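Cleaning head-camera clips before you train on them — the short version

Wrote this up because I keep answering the same three emails. It's how we got the Nilto set down from 2,136 clips to 1,514 and ended up with a better policy. Fast notes, will tidy later.

What you need

Your raw clips, one folder per session. The task text that goes with each clip. A player that steps frame by frame. Our scripts are in the Paju repo but any scripting will do. A free afternoon, probably two.

Step 1. Fix the clocks first

Do this before anything else. Video and hand-pose tracks drift apart over a long session. Find a sharp event near the start — a lid hitting a table, a clap — and another near the end. Line both up. If the offset changes between them, stretch the pose track to fit, don't just shift it. I skipped this on the first Lastham batch and had to redo every label. Painful.

Step 2. Cut at the contact, not at the motion

Our old rule was start the clip when the arm moves. Bad rule. People scratch, reach, change their mind. New rule: start 6 frames before the first contact with the object, end when the hand lets go and leaves. Long idle bits in the middle can stay if both hands are still holding something. If nothing is held, split.

Step 3. Throw out the right things

Drop a clip if
the object is out of view for more than half of it
the task text names something that never shows up
hand tracking swaps left and right and dosen't recover

Keep it if
the hands are blurry but you can still tell which is which
the light is ugly
the person fumbles and tries again (these are gold, the policy learns to retry)

First pass I tossed everything blurry. Success on opening tasks went down. Put the blurry ones back, it came up again. Fast hands are blurry hands, so a sharpness filter quietly deletes the fast part of every task.

Step 4. Rewrite the task text

Short verb, object, one detail you can check in the video. "Open the green box" is fine. "Unpack the item carefully" is not, the model can't see careful. If you can't read the print on something, don't name the product. Two people label, a third settles it when they differ. Don't let the person who wore the camera label their own clips, they remember stuff the video doesnt show.

Step 5. Split by room

Never split by clip. Clips from one session share walls, floor, light, everything, and your test score will look great for no reason. Hold out whole rooms. On the Punier arm this was the difference between a number I trusted and one I didn't.

Step 6. Train, then look at the worst ones

Same settings as before, only the data changes. Sort held-out clips by action error and watch the bottom of the list yourself. Most of ours were label problems, sent them back to step 4 and reran. Stop when the bad ones are bad because the task is hard.

Step 7. Check the two-hand clips separately

Opening tasks need their own pass, the error on the holding hand hides the error on the working hand if you average them. Score each hand alone and label the roles: left holds, right works, or the other way round. With the green carton at the window, left is the holding hand, gripping from above, and right is the working hand, fingers at the flap on the end. Label goes on as left-hold, right-open. The motion blur there is slight, so under step 3 it's a keep.

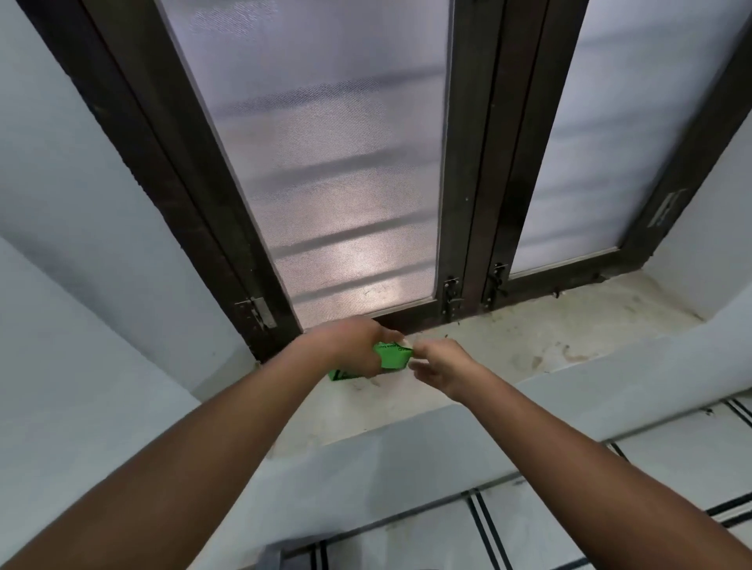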